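Macedo building water back on, hot water still out on two floors

Water is back at the Macedo building after the main on the loading side let go just before 7 a.m. Cold taps are fine on every floor as of lunchtime. Hot water is not, at least not on 2 and 3, and won't be until the heater gets a new valve.

The break was in the old line between the street shutoff and the basement. Cleaning crew heard it first, then saw it coming under the door of the mail room. Building services had the street valve closed in 15 minutes. By then there was water across the mail room, the bike storage and the low end of the hallway.

"We got lucky with the floor drain," said Tianyou Zheng, who runs the building desk. "It was cleared out last month. If it hadn't been we'd be talking about the elevator right now."

The elevator is running. It was shut off for the morning as a precaution, inspected, turned back on a little after 11.

What got wet: almost 12 boxes of paper stock, the bottom row of the mail shelves, a couple of rugs. Packages that came in yesterday were on the upper shelves and are dry. If you had something on the bottom row, go see the desk, they have it spread out in the side room with names on it. Bikes can stay where they are but the storage floor is slick so walk, don't ride in.

Tenants on 3 had the worst of it for the morning - no restrooms, no coffee, and the notice that went out said "floor 2" by mistake. Zheng says a corrected one was sent an hour later. Several people say they never got it. If you didn't, your address is probably missing from the list and you should give it to the desk.

Ninari, the café on the ground floor, stayed closed through breakfast and opened for lunch with cold food only. Sandwiches, salads, bottled drinks. Aparecida Conceição, who manages it, said she threw out one batch of dough and that was about it. Soup is back when the hot water is. She is honoring breakfast cards that would of expired this month, through the end of June.
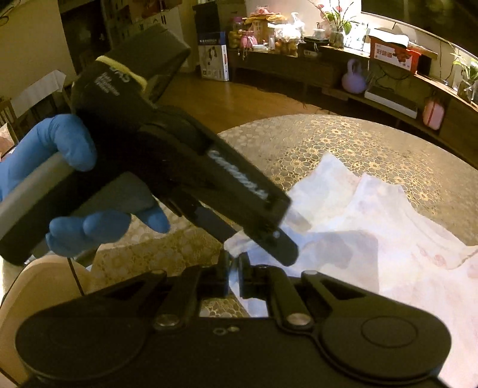

Macedo Building Services - Tenant News

Plumbers cut out the bad section and put in a new one before noon. The pipe is original to the building. Another stretch just like it runs under the front steps and the owners now want that one replaced too, sometime in June, wich will mean a planned shutoff of 2 hours, early. Notice to come.

The heater valve is ordered. Zheng hopes for tomorrow but wouldn't promise it. Showers on 3 are closed until then.

Fans are running in the mail room and the hallway overnight. They're loud. Please leave them plugged in, and please don't prop the outside door, the alarm trips after 3 minutes.

Run your cold tap for a bit before you drink from it if the water looks cloudy. Still cloudy after that, call the desk. Wet paper stock goes out with the recycling tonight, so anyone who wants to check those boxes should do it before 5.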